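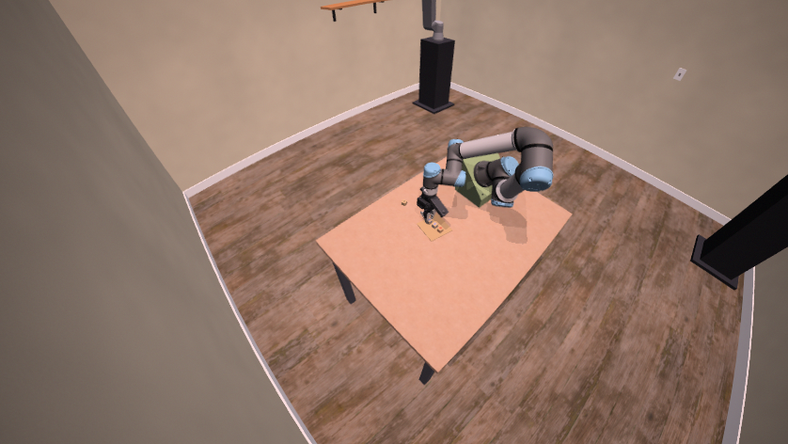

위게트 브뤼네 (Huguette Brunet)
객원 필자, 로봇 소프트웨어 개발자

2024년 2월 12일, Cloltumness 연구실 공개 행사에 다녀왔어요. 월요일 아침부터 무슨 견학이냐 싶었는데 신청 페이지에 '학습 데이터 수집 과정 전체 공개'라고 적혀 있는 걸 보고 바로 이름을 넣었습니다. 보통 이런 행사에 가면 완성된 로봇이 뭔가 멋지게 집어 드는 것만 보여주고 끝나잖아요. 그 로봇이 뭘 보고 배웠는지는 슬라이드 한 장으로 넘어가고요. 저는 그 슬라이드 한 장이 제일 궁금한 사람이라서요!

연구실은 Posham 건물 3층에 있는데, 엘리베이터에서 내려 반대쪽으로 갔다가 복도를 한 바퀴 돌았습니다. 표지판이 작아요. 가실 분들은 내려서 왼쪽입니다. 접수대에서 이름표 받고, 커피 받고(커피는 꽤 괜찮았어요), 맨 앞줄에 앉았습니다.

오전 안내는 위게트 프리센 씨가 맡았어요. 네, 저랑 이름이 같습니다. 이름표 보고 둘이 한참 웃었네요. 하루 종일 누가 "위게트!" 하고 부르면 둘 다 돌아봤고요. 프리센 씨는 시뮬레이션 쪽 데이터 수집을 담당하는데, 말이 빠르고 질문 받는 걸 정말 좋아하세요. 발표 자료는 절반쯤 넘기다가 그냥 덮어버리고 바로 화면을 띄웠습니다.

글 맨 위에 올린 게 그 시뮬레이션 방입니다. 나무 바닥에 벽, 걸레받이까지 있는 방 안에 복숭아색 상판 테이블이 비스듬히 놓여 있고, 그 위에서 팔의 그리퍼가 작은 판 위로 손가락을 아래로 향하고 있죠. 저는 이런 환경이라면 회색 바닥에 격자무늬만 깔려 있을 줄 알았거든요. 그래서 벽에 달린 선반을 보고 좀 놀랐어요. 저걸 누가 굳이 만들어 넣었을까 싶어서 물어봤더니, 프리센 씨 답이 이랬습니다.

"배경이 텅 비어 있으면 모델이 배경을 무시하는 법을 배울 기회가 없어요. 선반도 벽도 다 공부거리예요."

아, 이 말은 바로 메모했습니다. 저도 예전에 흰 배경에서만 모은 데이터로 학습시켰다가 책상 무늬가 바뀌자마자 엉망이 된 적이 있어서 뜨끔했어요.

이 팀은 한 번의 시도를 '에피소드'라고 부르고, 시작부터 끝까지 팔의 관절 값과 그리퍼 상태, 카메라 영상을 같이 저장합니다. 사람이 조종기로 직접 움직여서 모으는 것도 있고, 스크립트가 물체 위치를 계산해서 움직이는 것도 있대요. 둘을 섞는 이유를 물었더니 스크립트로 만든 동작은 너무 곧아서 재미가 없다고 하시더라고요. 사람은 망설이고, 살짝 빗나갔다가 고쳐 잡고, 그런 게 다 들어가니까요. 그 고쳐 잡는 부분이 실제 로봇에서 제일 쓸모가 있었다고 합니다.

이날 공개한 묶음은 블록을 다루는 과제인데, 이름이 Malabanan이에요. 전체 에피소드가 983개, 그중에서 검수를 통과해 학습에 들어간 게 900개라고 했습니다. 옆자리 분이 "그럼 나머지는 버리나요?" 하고 물었는데 제가 하려던 질문이었어요. 버리지는 않고 따로 보관한답니다. 블록을 놓친 것, 그리퍼가 판을 건드린 것, 시작 위치가 잘못 기록된 것, 이런 식으로 꼬리표를 붙여서요. 나중에 실패를 알아보는 모델을 만들 때 쓸 생각이라는데 아직 시작은 못 했다고 합니다. 이 얘기를 할 때 프리센 씨 표정이 약간 시무룩했어요(할 일 목록에 작년부터 있었대요).

점심 전에는 직접 해보는 시간이 있었습니다. 조종기를 잡고 화면 속 팔을 움직여서 블록을 집어 보는 건데, 와, 생각보다 훨씬 어려워요! 깊이감이 문제예요. 위에서 보면 분명히 손가락이 블록 바로 위에 있는데 내리면 옆을 짚습니다. 저는 그림자를 보라는 조언을 듣고서야 좀 나아졌어요. 그래도 첫 번째 시도는 블록을 테이블 밖으로 밀어냈고, 두 번째는 너무 일찍 벌려서 떨어뜨렸고, 그다음 게 겨우 성공했습니다. 제 성공 에피소드도 저장해 주냐고 물었더니 견학용 폴더에 들어간다네요. 학습에는 안 쓴대요. 조금 서운했습니다.

오후에는 검수 과정을 봤어요. 개인적으로는 여기가 제일 좋았습니다. 검수 도구 이름은 Drarurwood이고, 팀에서 직접 만들었다고 해요. 에피소드를 재생하면서 아래쪽 그래프에 그리퍼가 닫히는 순간이 표시되는데, 영상이랑 그래프가 어긋나면 바로 눈에 띕니다. 한 사람이 하루에 대략 72개를 본다고 하는데, 옆에서 지켜보니 그 정도면 꽤 빠른 거예요. 애매한 건 몇 번씩 돌려보거든요. 블록 모서리가 판에 걸쳐 있으면 성공인지 아닌지를 두고 담당자 두 분이 제 앞에서 진지하게 토론을 하셨어요. 결론은 '보류'였습니다.

아쉬웠던 것도 적어둘게요. 실제 로봇으로 옮겼을 때의 결과는 거의 안 보여줬습니다. 질문이 몇 번 나왔는데 정리 중이라는 답만 들었어요. 시뮬레이션에서 잘 집는 것과 진짜 블록을 잘 집는 건 꽤 다른 얘기라서, 저는 그 간격이 얼마나 되는지 숫자로 보고 싶었거든요. 마찰 값을 어떻게 잡았는지도 짧게만 지나갔고요. 그리고 오후 세션 방이 너무 더웠어요. 겉옷은 얇게 입고 가세요.

조명 얘기는 따로 물어봤습니다. 에피소드마다 빛 방향을 조금씩 바꿀 수 있게 해 두었는데, 너무 크게 바꾸면 사람이 조종할 때 헷갈려서 조종용 화면은 고정하고 저장할 때 다시 렌더링한대요. 이건 우리 쪽에서도 당장 해볼 수 있을 것 같아서 돌아오는 기차에서 동료한테 길게 메시지를 보냈습니다. 답장은 "내일 얘기해"였지만요.

다음 공개 행사 일정은 아직 안 나왔고, 신청하면 메일로 알려준다고 합니다. 직접 조종해 보는 시간은 자리가 금방 차니까 접수할 때 바로 이름 적으세요. 저는 다음에 가면 판에 걸친 블록이 성공으로 결론 났는지부터 물어볼 거예요.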